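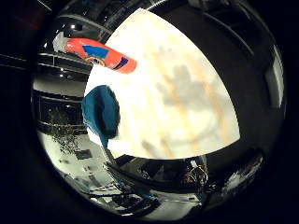
Unit 4: Showing the Robot by Hand

Handout to go with the second lecture on demonstration. Read it before the lab, since the sign-up sheet assumes you have.

4.1 What gets claimed

The usual sales pitch runs like this. Programming a robot is slow and takes an expert. Showing a robot is quick and anyone can do it. You take hold of the arm, or you sit at a controller, you do the job a few times, and a learning method takes care of the rest.

I want you to leave this unit believing about half of that. Demonstration does get around some very tedious work. It also moves a good deal of the difficulty somewhere harder to see, mostly into the data, and people who have spent a month collecting data are not always eager to look at it closely.

4.2 Two ways of showing

By hand (kinesthetic teaching). A person grips the arm and pushes it through the motion while the joint positions are logged. The person feels the weight of the arm and any contact at the tool. The trouble is that the person is in the way. Their sleeves and forearms turn up in the camera views, and a policy trained on those views may lean on them. Arms with stiff gearing are also unpleasant to push, and you can often tell from the joint log where the demonstrator got tired.

By remote control (teleoperation). A person drives the arm from a distance with a leader arm, a handheld controller or something similar. The camera views are clean. But the operator usually feels little or nothing of the contact and has to judge it by eye, often through the same poor view the robot gets. There is delay as well. Small delays don't stop people from finishing a task, but they change how people do it: more pauses, more overshoot, more little corrections near the object. All of that goes into the recording, and the learner has no way of knowing which parts you were proud of.

A third way, a handheld gripper with a camera on it and no arm at all, is covered in Unit 5.

4.3 The wrist view

Look again at the view that opens this handout. It is very wide and heavily curved, and most of the middle is one pale marbled surface with tan and orange-brown veins running across it. The dark fingers are around and below it. The rest of the room is squeezed into the left and lower parts of the circle, along with a plant, some shelving and a patch of floor.

Ask what a learner could get out of a single picture like this one. Can it tell how far away the white surface is? Can it tell how hard anything is being pressed? I can't, and I have a lifetime of practice at seeing. The veins give you something to track from one moment to the next, but only if the next moment is also available. The blurry shadow across the middle might be useful too, or it might be the first thing to mislead you when the lights change.

Wrist cameras are popular for a good reason. They move with the hand, so things near the fingers stay near the fingers in the image. The price is that a close object can fill the view just when you most want to know what is next to it. A second, fixed camera helps. It also doubles the calibration work and gives you one more thing to bump.

Notice too how much of the room comes along for free. A plant has nothing to do with handling an object, but if it sits in the same place in every recording, it is a perfectly good landmark as far as the network is concerned. Move it and see.

4.4 How many demonstrations?

Everyone asks this and I don't have an honest general number. Here are the ones from our own course runs, for whatever they are worth.

In the Prarnelthorpe exercise, we recorded 600 demonstrations of one pick-and-place task by remote control. After review we kept 535. The rest were dropped for stalled recordings, missing camera streams, or operators who gave up partway and started over without marking it. Please mark it.

The Lurnier set, shared by three sections, has over 2,000 demonstrations. It did not do better on the test layout. My reading is that most of those were made by the same few people at the same table with the objects set down in nearly the same spots, so the later ones told the learner very little. Others who teach this course read it differently and blame the controller. The data are in the course folder if you want to argue.

4.5 Things to be suspicious of

Success rates without a count. "Ninety percent" of how many tries? If it was ten tries, that is 9 good ones and a lot of room for luck.

Videos. A clip of a robot doing a task shows that it did the task once. Ask who put the objects down before each try, and whether that person had also made the demonstrations. People who know what the robot likes will place things kindly without meaning to.

The word "intuitive". It usually means intuitive to the person who built the controller. Have a newcomer try it, and keep the early recordings instead of quietly treating them as practice.

Any comparison of hand teaching with remote control in which the same operator did one all morning and the other all afternoon.

4.6 Before the lab

You will use the Baloyi rig for hand teaching and the Geveo rig for remote control. Same task on both. For each rig, write down before you start:

- what you think the robot will need to see in order to do the task
- which camera shows it, and at what stage
- one change to the room that you expect will break the result

Then make your demonstrations, train with the settings supplied, and make that one change. Report what happened even if nothing did. A prediction that failed gets full marks if it was clearly stated beforehand. A vague prediction that came true doesn't.

Keep failed recordings in a separate folder and do not delete them. We use them again in October, in the unit on corrections, where the question is whether showing the robot how to recover from a mistake is worth more than showing it another clean run. I lean toward yes - but the evidence I have seen so far is thinner than the enthusiasm.

Handout revised 8 July 2021. Section 4.4 replaces the older version, which gave the count before review.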